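**件名:レンダリングで赤の彩度が飽和する件(sRGB書き出し)**

**waria_33**
樹脂トレイの商品CGを作成中。sRGBの8bit PNGで書き出すと、赤の階調が潰れて縁と底面の差がほとんど出ない。ビューポートでは差が見えている。ベースカラーはRだけ高く、GとBはほぼゼロ。トーンマッピングはなし。どこから疑うべきか。

**Todor Lazarević**
まずベースカラー。GとBがゼロに近い拡散色だと、照明を上げてもRしか伸びず、1.0で切られた時点で階調が消える。Gを0.03程度まで上げてから再確認を。

**zerkano**
トーンマッピングなしが原因だと思う。フィルム系のカーブを入れればハイライト側が白方向に抜けて、縁は分離する。マテリアルをいじるのはその後。

**Todor Lazarević**
>>zerkano
商品CGでそれをやると色見本との照合が崩れる。カーブを通した時点で、入力した色と出力の色が一致しなくなる。背景画なら同意するが、今回は用途が違う。

**zerkano**
照合用と見せる用を分ければ済む話。1枚で両方を満たそうとするから無理が出る。

**pavlovic_r**
横から失礼。以前、同じような赤で露出だけ下げたものを置いておく。ベースカラーは変更なし、カーブもなし。

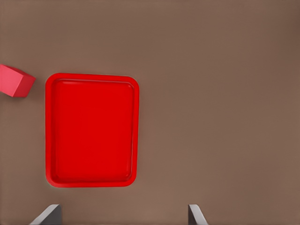
*真上から。縁は底面よりわずかに明るい赤で出ている*

外周の細い淡色のハイライトも残っている。露出で足りるなら、マテリアルもカーブも触らずに済む。

**waria_33**
参考になる。こちらは露出を下げると背景が沈みすぎる。背景は明るいグレー指定で、変更不可。

**Damir Georgiev**
背景が指定なら、ライトリンクで背景用と製品用の光源を分ける。製品側だけ強度を80%に落として比較してみては。
あと、ビューポートと書き出しで見え方が違うなら、先に表示変換を確認したほうがいい。広色域モニターで、ビューポート側だけsRGBに変換されずに出ている可能性がある。その場合、見えていた階調はsRGBの外にあるので、光源をいくら調整しても一致しない。

**zerkano**
それはあり得る。カラーピッカーで縁と底面のRを読めば切り分けできる。両方255ならクリップ、差があるなら表示側。

**waria_33**
書き出したPNGを測定。縁がR255、底面もR255。G、Bはどちらも18以下。
32bit EXRで出し直すと、Rは縁も底面も1.0を超えていて、値には差がある。表示変換はビューポート側が「なし」になっていた。

**Todor Lazarević**
クリップと表示設定の両方。EXRに差が残っているならデータは生きている。製品側の光を下げるのが先で、ベースカラーの修正は不要かもしれない。0.03の件は保留で。

**Damir Georgiev**
表示変換はsRGBに固定してから再調整を。順番を逆にすると二度手間になる。

**waria_33**
固定した上で光源を分離、製品側80%で縁と底面に差が出た。ただし角の丸みの部分だけまだ255に張り付く。ラフネスが低すぎるかもしれない。

**asa**
ラフネスより面光源のサイズでは。小さい光源だと反射が一点に集中する。一辺30cmなら倍にして再測定を。

**zerkano**
だからカーブを入れろと最初から言っている。

**Todor Lazarević**
照合用には入れない。そこは譲らない。

**waria_33**
光源サイズを先に試す。カーブありの版は別ファイルで作る。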